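Thread: Dark brown for a tabletop - will I regret it?

Posted August 6, 2018

mapleandmoss
Hello all! We finally picked up a secondhand Bestano dining table for our apartment in Drindach (474 dollars with the chairs, which felt like a steal), and my mother-in-law and I have been going back and forth on color ever since. She wants it left pale. I want it dark, the sort of brown my grandmother's kitchen had, where everybody ended up sitting for hours after supper. Has anyone lived with a dark top for a good long while?
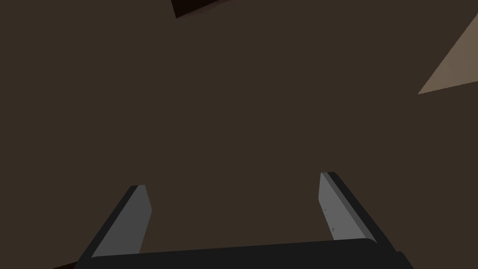 The brown I keep coming back to, nice and even.

tallowbee
Oh, I love that color! We did ours in March with two coats of Skultico oil and I still pat it when I walk by. Do a test patch on the underside first, though, and let it sit overnight before you make up your mind.

quiltnook94
I'm going to be the grump here, sorry. Dark tops show every crumb and every bit of dust, and with three kids I was wiping mine down all day long. We sanded it back to bare wood and I have never missed it.

tallowbee
Well, crumbs show on a pale one too, if you eat as much toast as we do! I'd say it depends on the light in the room more than anything.

mapleandmoss
Our window faces north, so it's never very bright in there. I've been leaning toward something with the grain showing through - my mother-in-law says she could live with that.
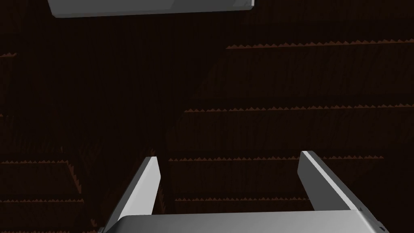
Reply from hobnailjar

Grain all the way, and I'd skip the oil if you have little ones. The Šťastný hard wax has held up fine for us, spilled juice and all. Quiltnook is right about the dust, but I keep a soft cloth in the drawer and it takes me a minute after breakfast.

quiltnook94
A minute! Come and do mine, then. Good luck with the table, maple, and do let us know which of you wins.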